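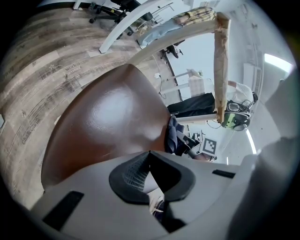

Cornerton Community Health Library, Readers' Opinion Desk

My niece Lizeth Quispe is afraid of pigeons, and last July she paid 387 dollars to stop. The course was called Kahraman. It ran for two weekends in a hotel conference room, and at the end of it she got a certificate with her name printed in gold and a breathing exercise she could have found on any library shelf. She still crosses the street when she sees a pigeon.

I don't blame Lizeth. I blame the stories. You've read them. A woman can't ride in an elevator for 15 years, she meets a man with a method, and by the last paragraph she's waving from the top of a tall building. There is usually a photo of her grinning. There is very often a phone number.

I have been reading these for years with a pencil in my hand, and I have some complaints.

The first is about time. The story always gets written in the week after the cure, when the person feels wonderful and the person who treated her is keen to talk. I want the story from two years on. Fears come back. My neighbor Leidy Paucar was "cured" of flying by a hypnotist and took one lovely trip to see her sister. She took the bus the next time, and the time after that. She was in the hypnotist's brochure for the whole of it.

Then there's the matter of who doesn't get written up. Kahraman's flyer says 3,000 people have been through the program and that 2,488 of them "reported a positive change." Positive change in what? Asked by whom? Lizeth filled out her form in the conference room, with the instructor collecting the pages at the door, and she ticked "positive" like any polite person would. I suppose she's one of the 2,488. I wrote to the company in the spring to ask how many people they had called back after six months. I got a reply thanking me for my interest and offering me ten percent off.

Deisy Guzmán, who edits this page and is kinder than I am, told me I was being hard on people who had found some relief. She may be right about the people. If you were frightened of dogs or buttons or deep water and now you aren't, I'm glad, and I don't much care whether it was the method or your own stubbornness that did it. But I do care what gets sold to the next person on the strength of it.

What bothers me most is the speed. One session! Forty minutes! There are decent treatments for phobias. The ordinary one, as far as I understand it, is facing the thing a little at a time with somebody trained beside you, and it can be dull and unpleasant work. For some people it goes quickly. Others need months. It makes poor copy either way, and a person who has been promised a miracle by Saturday lunch is going to think she's the one who failed when it doesn't arrive. Lizeth thought so. She was ashamed to tell her mother.

So I'd like a few things printed at the bottom of every one of these articles. Who paid for the treatment. Whether the therapist holds a license, and what kind. How long ago it all happened. If the writer can't find out, print that.

Kieran Nic Aodha wrote in last month to say that skeptics like me scare people away from getting help at all. I've thought about that letter a good deal. I don't want anyone to stay home. Go and see your doctor, ask for a referral, ask rude questions about it. Lizeth has an appointment now with someone who told her up front that she couldn't promise anything, and she came home from that phone call more hopeful than she'd been after both weekends at the hotel.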